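Okay, a long one tonight, so get a drink and settle in. I've been meaning to write down how I taught myself to bake rye bread for a year now, and my cousin Fadi Smadi has asked me for the recipe so many times that I'd better do it where everybody can see it.

1/ First, a starter. Mine is called Dralla (my niece picked the name, don't ask me) and she lives at the back of the fridge in an old pickle jar. If you bake once a week, she only needs feeding the night before. I used to fuss over her every morning like a newborn and the bread was no better for it.

2/ Rye is sticky. It's going to stick to your hands, your spoon, your sleeve and somehow the phone. Wet your hands before you touch it and keep a bowl of water close by. Please don't add more flour to make it behave! I did that for months and made some very handsome bricks.

3/ Let it rest overnight, on wood if you can. I like an old table with a few knots in it, the kind you don't have to be precious about.

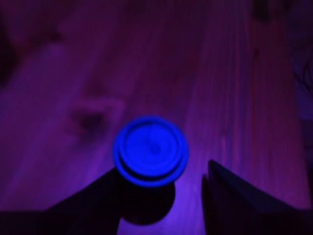
Purple hour on the old wood.

4/ Now the waiting. My loaf sits for 24 hours after it's baked, wrapped in a dish towel, before I let anyone cut it. I know. The whole house smells wonderful and you're supposed to just walk past it. But cut it warm and the middle gums up all over the knife, and then you're sad and you've ruined a good loaf.

5/ Flour! I get mine from Ogbonna, the little shop by the bus station, in the big paper sacks. They carry a dark coarse one and a finer one, and I go half and half. Fares Zein swears by all coarse, and his bread is very good, so maybe listen to him. He also puts in caraway, and there we part ways.

6/ What to have with it: cold butter, more salt than you think, and something hot to drink. I've gotten into black tea with a spoonful of plum jam stirred in, the way my grandmother drank hers. She'd have had opinions about my crust, God rest her, and she'd have eaten 2 slices while telling me.
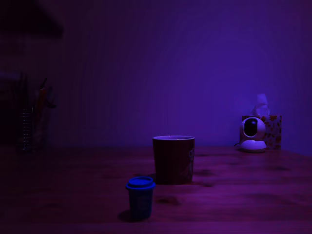 7/ Mistakes I still make, so you'll feel better about yours:
forgetting the salt (twice this winter)
baking too late and falling asleep with the oven on
giving away the good loaf and keeping the lopsided one, though I don't really count that one

8/ I'll type up the proper amounts this weekend, once I find the card I wrote them on. It's in a cookbook, and I own too many cookbooks. Fadi, if you start your jar tomorrow it should be lively by the time you get them. Keep it out of the draft and send me a picture when it bubbles!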